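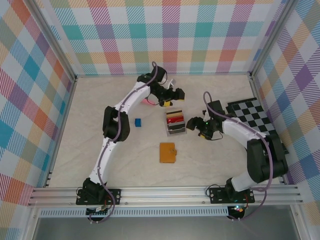 4 min read

January, late afternoon into evening. Marbling, second go at the Clundar endpapers.

Finally got a bath that behaves! I've been fighting thin, soupy size since before the holidays and today it held a line all the way across the tray. Writing it all down while my hands still smell like seaweed.

Size first. I used the Afridi carrageenan and blended it in small lots this time, 700 ml of water to a lot, pouring the powder in with the blender already running. Last month I dumped the powder in and then switched on, and got those rubbery little eyes that never break up however long you run it. No eyes today. Left it overnight with a lid on, and by this morning the foam had gone and it poured like heavy cream. I let it come up to room temperature before putting any color on, a step I skipped last time (impatient), and I'm pretty sure that was half the trouble. Cold size and warm paint gave me star-shaped drops with ragged edges. Today they were round, round, round.

Paper. Binuveck text weight, the cream. Sponged the alum on last night and stacked the sheets between boards while they were still a bit damp so they'd stay flat. Pencil X on the back of every sheet. I know it's a pain but I once laid down a whole run on the wrong side and watched every bit of it slide off into the rinse tray, so the X stays.

Colors, in the order they went down: dark blue, brick red, ochre, then white with extra gall. The blue wanted to sink. Two more drops of gall in the cup fixed it. The ochre then spread so hard it squeezed the blue into veins, and those veins are gorgeous, thin and dark like the lines in an old cheese. I'd planned to weaken the ochre and then decided to leave it alone. Glad I did.

Skim between every sheet. Strips of newspaper, dragged slowly toward me. When I got lazy and skipped one I had a pale gray bloom over the next pull where the old skin had been sitting.

The pulls, as numbered on the backs:

1. Plain stone pattern. Good. Small bubble near one corner, my fault for rushing the second half of the laydown.
2. Stone again. Clean! Best flat sheet I've made.
3. Gelgit, stylus back and forth, then across. Nice movement, a little muddy where I turned around.
4. Nonpareil with the fine comb. The comb dragged at the left side of the tray because it's a hair too wide. Sand the ends before next session.
5. Nonpareil, slower. Lovely. This one is the front endpaper if it dries true.
6. Skipped the skim. See above. Keep for box linings.
7. Bouquet, or something in that neighborhood. My zigzag wandered but the fans are there and I am delighted with it.

So 7 sheets and only one I wouldn't show anybody. In November I got 3 usable ones out of a full pack.

On laying down: I've settled on opposite corners, lowering from the near right to the far left in one steady move, no stopping. Any pause at all leaves a hesitation line straight across the sheet. If you breathe out as you lower it helps. Sounds silly, try it.

Rinse: tilted board, gentle pour from the top, no rubbing. Some blue came off number 3 and I had a bad minute, but it was only the surplus. The print underneath stayed put. Hung them over the dowels by the window and turned the heater off in there, as the last lot curled up like bacon.

Tray size. The big tray at Plandside needs much more bath than my own, and I'm tempted anyway, because it would take a full sheet and I could cut both endpapers from one pull so the pattern runs on from front to back. That would look wonderful on Clundar. The catch is the comb, as I'd have to make a new one. Pins through two strips of mat board, glued and clamped, an evening's work. If anyone at Plandside has a wide one in a drawer, please leave it by the sink with a note.

Still don't know:
- whether the size will be good tomorrow or has had it. It's covered and in the cool room. It went stringy on the third day last time.
- whether the cream paper is dulling the white. Want to try one sheet of the bright stock next to it.
- how much wax to use when burnishing. The old sample burnished with just a rub of beeswax has a glow I really like, and the one I overdid feels like a candle.

Checked again at 9 p.m. Number 5 is drying flat. Number 7 has a slight wave that the press should take out. Blue has gone a shade lighter as it dried and the ochre hasn't changed at all, so mix the blue stronger next time.

To buy: alum, more ochre, a new sponge, newspaper. Wash the gall dropper before it seals itself shut again.

Recent entries
Paste papers with leftover wheat starch
Sewing frame: new cords, old hooks
Why my spines keep leaning left
Combs and rakes, sizes and spacing
Clundar: first mock-up and page count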